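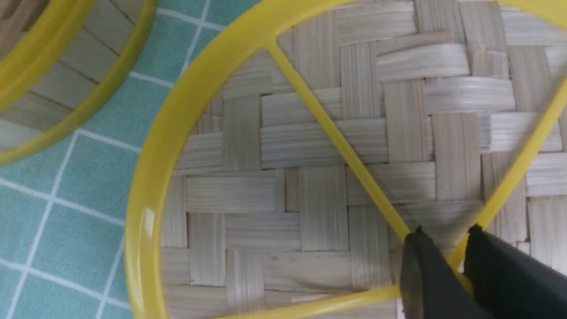 Foro Kistia > Cocina y conservación > Vaporeras y cestas

Tema: Limpiar el trenzado de la tapa sin estropear el bambú

zinash_moges escribió:
Buenas tardes a todos. Perdonen si mi español no es perfecto, lo estudio desde hace tres años. Tengo una vaporera de bambú redonda, de las que llevan el aro y los radios de plástico amarillo en la tapa. La compré en la tienda Stuvstead en febrero y la uso sobre todo para panecillos y verduras. El problema está en la tapa: entre las tiras, justo donde pasan por debajo de los radios, se me queda harina y un poco de masa. El cepillo de platos no entra ahí. He probado con un paño húmedo y he empujado la suciedad más adentro.
Mi madre dice que se lava con agua muy caliente y nada más. Mi vecina usa jabón. ¿A quién hago caso?

florin_h escribió:
A tu madre. El bambú guarda el sabor del jabón y después lo notas en los panecillos. Yo uso una brocha de pintor pequeña, de cerdas duras, y la paso siempre en seco antes de mojar nada. La harina seca sale sola; la harina mojada es pegamento.

desta_ayele escribió:
No estoy de acuerdo con lo del jabón. Una gota en un litro de agua, aclarado largo, y no queda ningún sabor. Llevo años así. Lo que sí estropea la tapa es dejarla en remojo – las tiras se hinchan y luego ya no quedan planas.

florin_h escribió:
Un litro, una gota... ¿y para qué sirve entonces la gota? Para eso, agua sola.

zinash_moges escribió:
Gracias a los dos. He buscado la brocha en casa y tengo una de repostería, voy a probar con ella. He puesto la vaporera en la mesa de la habitación, porque en la cocina no me queda sitio para trabajar tranquila.

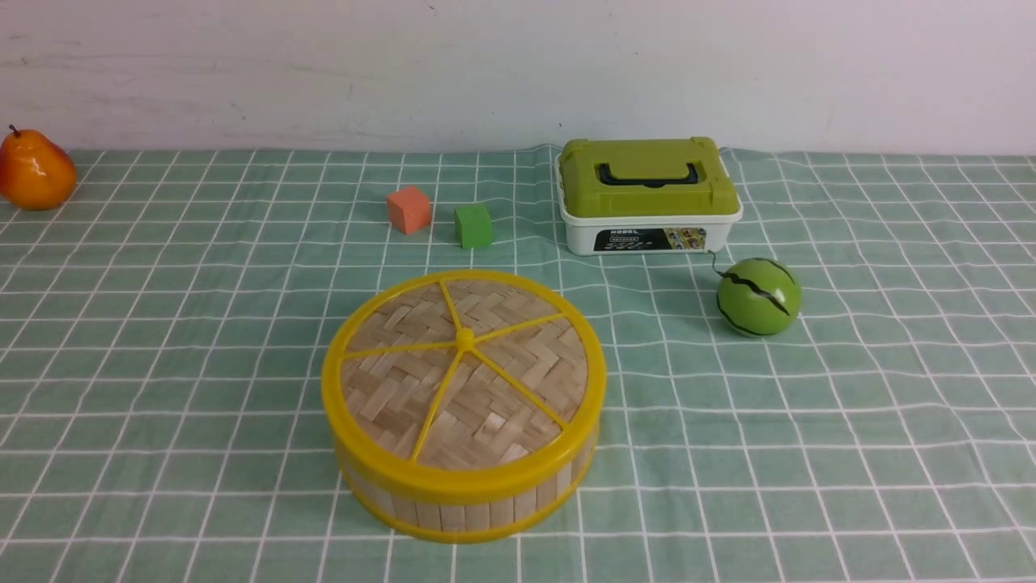

¿Se puede quitar el aro amarillo para lavar el trenzado aparte?
Depende de cómo esté montado. Si el aro va a presión, sale con paciencia, girando la tapa poco a poco y sin usar cuchillo. Si lleva grapas o pegamento, es mejor dejarlo en su sitio.

henok.abera escribió:
Añado una cosa a lo anterior. Yo tengo una de la marca Katayama, de 24 cm, y el aro salió bien, pero volver a ponerlo me costó una tarde entera. El trenzado se había abierto un poco por el borde y no quería entrar. Si la suciedad es solo harina, no lo recomiendo.
Para debajo de los radios corto una tira de cartón fino, la doblo por la mitad y la paso entre el plástico y el bambú. Sale bastante polvo. Después la brocha, siguiendo la dirección de cada tira, primero las horizontales y luego las verticales. Contra la fibra se levantan astillas.

zinash_moges escribió:
¡Muy buena idea la del cartón! Lo he hecho con una caja de té y ha salido una cantidad de harina que me da vergüenza decir. Me queda una duda sobre el secado. Normalmente dejo la tapa plana sobre el mantel toda la noche, pero por la mañana la parte de abajo todavía está húmeda.

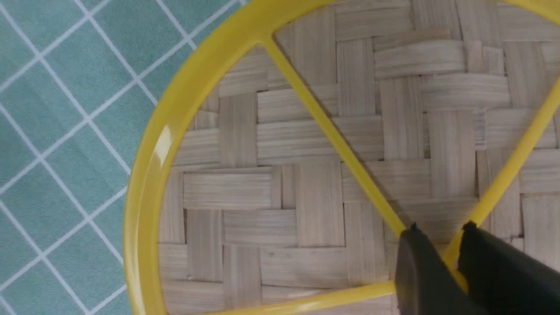
Desta Tsegaye cree que el secado importa más que toda la discusión del jabón, y que plana sobre una tela no se seca nunca bien. Copio aquí su mensaje con su permiso, porque no consigue entrar con su cuenta:

"De canto, apoyada en la pared, con aire por los dos lados. Ni horno ni radiador. Una vez puse la mía encima del radiador y se abrieron dos tiras del centro. El cuerpo de la vaporera lo dejo boca abajo sobre una rejilla, que no toque la mesa."

desta_ayele escribió:
En esto sí estamos todos de acuerdo, me parece. Solo añado que al sol tampoco más de una hora, porque el amarillo del plástico se vuelve feo.

florin_h escribió:
Al sol yo la dejo toda la mañana y el plástico sigue igual. Será otro plástico. ¿Alguien ha probado el aceite Prostemix para las láminas de fuera? En la botella pone que es para tablas de cortar.

henok.abera escribió:
Lo probé en una tabla y bien. En una vaporera no le pondría aceite de ninguna clase, con el vapor se vuelve pegajoso. Las láminas del lado las limpio con un palillo, por las juntas, de arriba abajo, y ya está.

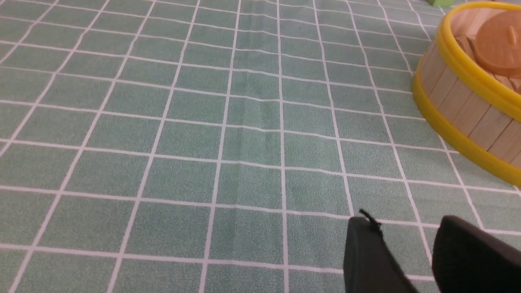 Última modificación de esta página: febrero, 19:24

zinash_moges escribió:
Vuelvo para contar el resultado. Brocha seca, cartón, agua caliente sin jabón (lo siento, desta_ayele) y toda la noche de canto contra la pared. Por la mañana estaba seca por las dos caras. Queda una mancha oscura pequeña cerca del pomo – creo que es de salsa y no de humedad, porque no huele a nada. ¿La dejo así o la froto con limón?

desta_ayele escribió:
Limón con un poco de sal, frotar suave y aclarar enseguida. Si en dos lavados no se va, déjala.

florin_h escribió:
Déjala ya. Es una vaporera, tiene que tener manchas.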